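Novembre
Par Noura Khasawneh

Pince d'atelier qui lâche ou qui serre trop : retrouver la panne et éviter l'accident

Une pince motorisée montée sur un petit bras de table tombe rarement en panne d'un seul coup. Le plus souvent, elle commence par laisser glisser une pièce lisse, puis elle refuse de se rouvrir après un serrage un peu long. Le réflexe courant consiste à augmenter la force dans le logiciel. C'est ce qui a été fait sur la nôtre, une Skumar d'occasion, et le doigt gauche est resté bloqué en position fermée, moteur alimenté, sur l'index d'un gant. Pas de blessure, mais le tricot était pris sur toute l'épaisseur et la commande d'ouverture ne répondait plus.

La cause était double. La vis de blocage du pignon avait pris du jeu, ce qui décalait le zéro de la pince. Le contrôleur croyait donc les mors encore ouverts de quelques millimètres et continuait à pousser. Par ailleurs, la limite de courant avait été réglée à 100 % pendant un essai et laissée ainsi.

Avant toute intervention

Couper l'alimentation de puissance à la prise. L'arrêt logiciel laisse les moteurs sous couple sur beaucoup de modèles. Attendre 30 secondes, le temps que les condensateurs du bloc se vident, puis vérifier que les mors bougent à la main. Si le bras n'a pas de frein, soutenir le coude avant de couper : il descend sous son propre poids.

Dégager complètement le plateau autour du point de travail. Une table blanche mate convient bien, les miettes de plastique et la limaille s'y voient tout de suite. Les petites pièces d'essai se rangent dans un bac à rebord, posé dans un coin du plateau et hors du rayon du bras. Des bâtonnets de couleur font de bonnes pièces d'essai, à condition d'être tous du même diamètre.
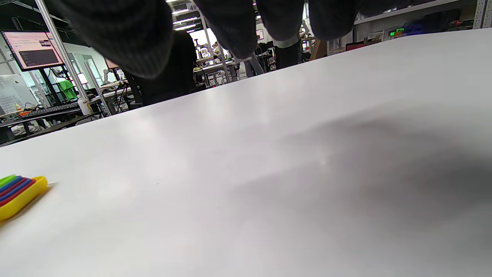
Bramwell a écrit après la première version de cette page que le gant était selon lui le vrai problème, et qu'il travaillait désormais à main nue dès qu'une pince était sous tension, parce qu'une maille accrochée entraîne tout le doigt. L'objection est recevable. Un gant tricoté protège des arêtes vives et des échauffements légers ; près d'un pignon ou d'une courroie en mouvement, il aggrave le risque. La règle retenue ici : gants pour manipuler la pince hors tension, mains hors de la zone dès la remise en route.

Contrôle mécanique

Déposer le capot et marquer au feutre la position du pignon sur l'axe. Faire tourner l'axe à la main. Si le trait se dédouble, la vis de blocage glisse. La retirer, dégraisser le filetage à l'alcool, remettre une goutte de frein-filet moyen et resserrer sans forcer. Laisser prendre environ 3 heures – davantage si l'atelier est froid.

Examiner ensuite les patins. Un patin lustré glisse même à force correcte. Un passage au papier abrasif fin suffit en général ; un patin fendu se remplace. Les patins adhésifs Illico tiennent bien, pourvu que l'ancienne colle soit entièrement enlevée.

Réglage et remise en service

Refaire le zéro, mors au contact, sans pièce. Ramener la limite de courant au minimum, puis monter par petits paliers jusqu'à ce que la pièce d'essai tienne quand on tire doucement dessus, bras coupé. Noter la valeur sur une étiquette collée au boîtier.

Répéter huit cycles complets d'ouverture et de fermeture, une main sur l'arrêt d'urgence. Un claquement ou un retour incomplet impose de reprendre le contrôle mécanique depuis le début. L'arrêt doit couper la puissance, pas seulement le programme – à vérifier en l'actionnant pendant un mouvement lent.

Si un doigt ou un gant est pris, couper d'abord et tirer ensuite, jamais l'inverse. Garder à portée la clé six pans du pignon : sur la Skumar, desserrer cette vis libère les mors sans électricité.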